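Chapter 2
Tables and What Lives on Them

Walk into almost any home and look for the table first! It tells you where people sit, what they eat, what they put down when they come through the door (glasses, a hair clip, a jar of something to nibble) and very often what they find beautiful. I have loved tables since I was small, and I still can't pass a good one without bending down to look at the rim.

Our subject in this chapter is the round table with a decorated top. Koi are a favorite theme, often with waves and swirling clouds, and a sheet of glass laid over the wood lets you enjoy every scale and fin while you set down your cup.
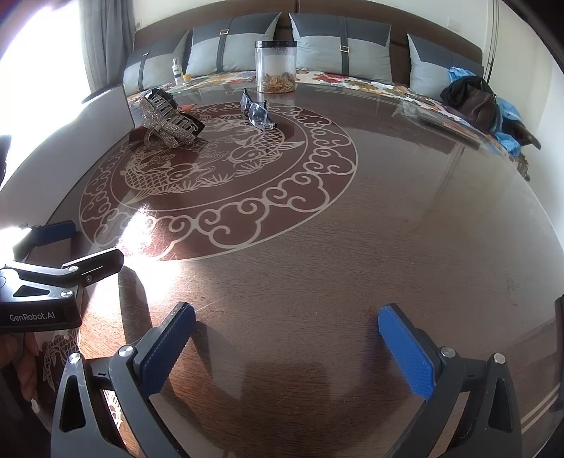

A round top changes a room in wonderful ways. It has no head and no foot, so everyone reaches the middle equally well, and a sofa can sit close behind it without a corner digging into anyone's knees.

We begin with shape, then move on to surface, and finish with the small belongings that gather there. Keep a notebook handy as you read. Trilok Sisodia's drawings of the Jutatbridge houses, on page 79, are a great place to start sketching.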